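Manipulación bimanual — Apuntes de la práctica 3
Laboratorio Urquhart, asignatura de robótica aplicada
Mayo

1. Objeto de la práctica

Se comparan dos pinzas paralelas de dos dedos, la Tuvomard y la Kaltside, en el montaje de una estructura de plástico blanco formada por una base nervada y postes que encajan en casquillos. Ambos brazos trabajan con el mismo controlador, Firnon, en modo de posición con límite de fuerza.

La tarea es poco exigente en carga y bastante exigente en alineación. Un poste ligeramente inclinado se acuña en el casquillo y la fuerza lateral pasa a la base — de ahí que un brazo sujete y el otro guíe.

2. Disposición de los brazos

El brazo izquierdo trabaja sobre el borde de la base; el derecho, en la esquina del poste más próximo. Los tubos pendientes de montar se dejan a la derecha, sobre la lámina negra. 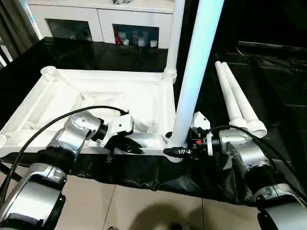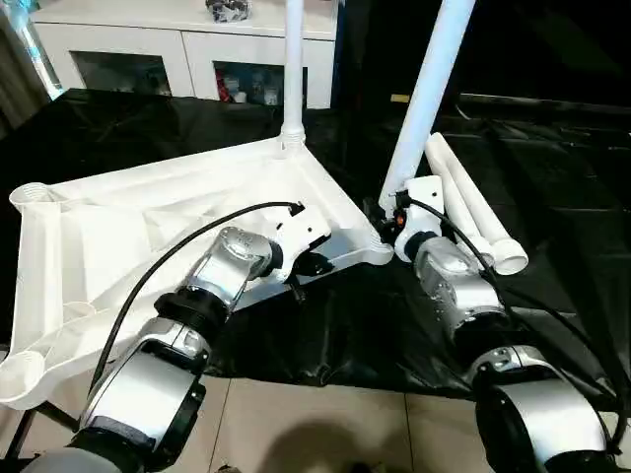 3. Parámetros de ensayo

Límite de fuerza de cierre: 76 N en las dos pinzas.
Frecuencia de registro: 200 Hz.
Repeticiones por pinza: 3.
Tiempo máximo por inserción: 200 s. Superado este valor, el intento se anota como fallido.

4. Criterios de comparación

a) Deslizamiento de la yema sobre el plástico durante la inserción, medido en el eje del poste.
b) Giro de la base respecto a su posición inicial.
c) Holgura disponible para los cables. Una curva demasiado cerrada en la muñeca limita el último eje y obliga a replanificar.
d) Visibilidad del punto de contacto desde la cámara de muñeca con la pinza cerrada.

El criterio d) se valora por separado para cada brazo. La lámina brillante produce reflejos que el detector de bordes confunde con aristas — conviene fijar la exposición antes de calibrar.

5. Entrega

Tabla de resultados por pinza, gráfica de fuerza de un intento válido y otra de uno fallido, si lo hubo. Extensión máxima: dos páginas.

Última actualización: mayo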